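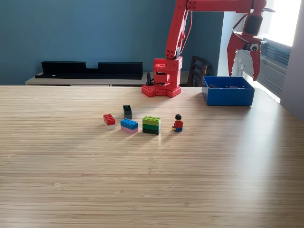
Figure 5.1 The base of a red robotic arm at the back of a wooden tabletop.

Chapter 5
Queues and Delay

5.1 Two Complaints

Sterna is a small Internet provider that serves two neighboring towns, Covwood and Movwood. One December its support desk received two complaints that sounded alike. A customer in Covwood said that video calls froze every evening. A customer in Movwood said that video calls froze whenever someone in the house was backing up files. Both customers had run a speed test, and both had been told by the test that their connection was fine.

The speed tests were correct. Each customer was getting the number of bits per second listed on the bill. The trouble was with time. Packets from the calls were arriving late, and some arrived so late that the calling program had thrown away the moment of sound they belonged to. The packets had spent that time standing in line.

In Chapter 4 we treated a link as a pipe with a fixed rate and asked how long it takes to move a file through it. In this chapter we look at what happens at the entrance to the pipe when packets show up faster than they can leave. The Covwood and Movwood cases will come back several times. They have different causes, and a repair that works for one does nothing for the other.

What you should already know: the difference between bits and bytes, what a packet header is for, and how a sender uses acknowledgments (Section 3.4). No math beyond multiplication and division is needed until Section 5.6.

5.2 The Four Parts of Delay

A packet going from one machine to the next can be held up in four ways.

Processing delay is the time a router takes to read the header and decide where the packet goes. On modern equipment it is very small, and we will leave it out of most calculations.

Transmission delay is the time needed to put all the bits of the packet onto the link. It depends on the size of the packet and the rate of the link. A packet of 1,500 bytes is 12,000 bits. On a link that carries 5 megabits per second, putting it on the wire takes 12,000 divided by 5,000,000 seconds, or 2.4 milliseconds.

Propagation delay is the time the signal takes to travel the length of the link. It depends on distance and on the material the signal passes through. Buying a faster plan does not change it. A customer who moves from a slow plan to a fast one over the same cable has the same propagation delay as before.

Queuing delay is the time the packet waits because other packets are ahead of it. It is the only one of the four that can change a great deal from one moment to the next on the same path. At three in the morning it may be zero. At eight in the evening it may be larger than the other three put together.

Students often mix up transmission delay and propagation delay. Think of a long freight train pulling out of a station. The time between the engine leaving the platform and the last car leaving the platform is like transmission delay. The time the engine takes to reach the next town is like propagation delay. A shorter train helps with the first and makes no difference to the second.

5.3 Why There Is a Queue at All

Home networks and provider networks usually run at different speeds. Inside a house, a laptop may be able to send to the router at several hundred megabits per second. The router then has to pass those packets to a link that may be far slower in the outgoing direction. If the laptop sends a short burst, the router has two choices. It can drop whatever does not fit, or it can hold the extra packets in memory and send them as the link becomes free.

The memory used for this is called a buffer, and the packets waiting in it form a queue. For short bursts a buffer is a good thing. The burst comes in, the queue grows, the sender goes quiet for a moment, and the queue drains. No data is lost and the wait is short.

The situation is different when the sender does not go quiet. A large upload keeps going for minutes or hours. As explained in Section 3.4, a common kind of sender speeds up until it notices a lost packet, and then slows down. A packet is lost only when the buffer is full. So the sender keeps speeding up until the buffer is full, backs off a little, and fills it again. As long as the upload lasts, the buffer is never far from full, and every other packet that needs the link has to wait behind what is already there.

The extra delay caused by a buffer that is too large and stays full has a name, bufferbloat. It was common in home equipment for many years, partly because memory became cheap and makers added more of it. A device that almost never dropped a packet looked better on a test sheet than one that did.

5.4 Worked Case: The Movwood Household

The customer in Movwood has a plan with an upload rate of 5 megabits per second. The router holds up to 125,000 bytes of outgoing data in a single queue, first in, first out. With nothing else going on, a small test packet sent to Sterna's office and back takes 23 milliseconds.

Now a computer in the house begins a backup and the queue fills. How long does a call packet have to wait?

Step 1. Change the size of the queue to bits. 125,000 bytes times 8 is 1,000,000 bits.

Step 2. Divide by the rate of the link. 1,000,000 bits divided by 5,000,000 bits per second is 0.2 seconds, or 200 milliseconds.

Step 3. Add this to the delay on the idle line. 200 plus 23 gives 223 milliseconds for the round trip.

We have counted the queue in one direction only. The reply comes back on the download side, where in this case there is no line to wait in.

A round trip of 223 milliseconds is long enough for two people on a call to start talking over each other. The size of the delay is not the whole problem, either. The queue shrinks each time the backup slows down and grows when it speeds up again, so one call packet may wait 100 milliseconds and a later one the full 200. This variation is called jitter. A calling program can smooth out jitter by holding sound for a while before playing it, but the holding adds still more delay to the call.

Notice what happens when the customer runs a speed test. The test measures how many bits get through in a second, and a full queue is very good at keeping a link busy. By that measure the connection is perfect. A test that sends small packets during the upload, and reports how long they take, gives a different picture. Some speed tests now report both, often under the headings "idle" and "loaded."

5.5 Worked Case: The Covwood Street

The Covwood customer had no backup running. The household used very little of its upload rate, and the queue in its router was empty nearly all the time. The calls froze anyway, and only in the evening.

The line from this house joins the lines from other houses on the same street, and all 36 homes share one link back to Sterna. Each home has been sold a rate that, multiplied by 36, comes to much more than the shared link can carry. Selling capacity this way is called oversubscription. It is normal practice, and it works because homes rarely use their full rate at the same moment. A link large enough for every home at full rate would sit mostly idle and would cost far more.

In the evening many of the homes are watching video. The shared link has moments when packets come in faster than it can pass them on, and a queue builds up in Sterna's equipment. The speed test the customer had sent in was run at noon.

Nothing the customer does at home will shorten that queue. A new router would not help, and neither would a more expensive plan, as the same 36 homes would still share the same link. Sterna can enlarge the link, divide the street into two groups, or change the way the shared queue is handled. The first two add capacity. The third is a question of whose packets wait and for how long, and it is the subject of Section 5.7.

Telling the two cases apart is a practical skill. Measure the delay with nothing running in the house, at several times of day. If it goes up in the evening, the queue is outside the house. Then measure during a large upload at a quiet hour. If it goes up then, the queue is very likely at the customer's own link. It is possible to have both.

Check Your Understanding

1. A plan has an upload rate of 10 megabits per second. How long does it take to put a packet of 1,500 bytes on the link?

2. The Movwood customer moves to a plan with twice the upload rate and keeps the same router. Find the longest queuing delay. Then explain why the call may still suffer if the backup is running.

3. Price, a hardware store in Covwood, reports slow card payments at noon and no trouble in the evening. List the measurements you would ask for and the order in which you would ask for them.

4. A router maker decides to remove the buffer entirely. Describe what happens to a short burst from a fast laptop.

5.6 Arrival Rates and Waiting Time

So far we have looked at a queue that is full and a queue that is empty. Most queues spend their time between the two, and to say anything about them we need to know how often packets arrive. We begin with the simplest case, in which packets come at perfectly even intervals, and show that in this case no line forms as long as the link is faster than the arrivals. We then let the intervals vary.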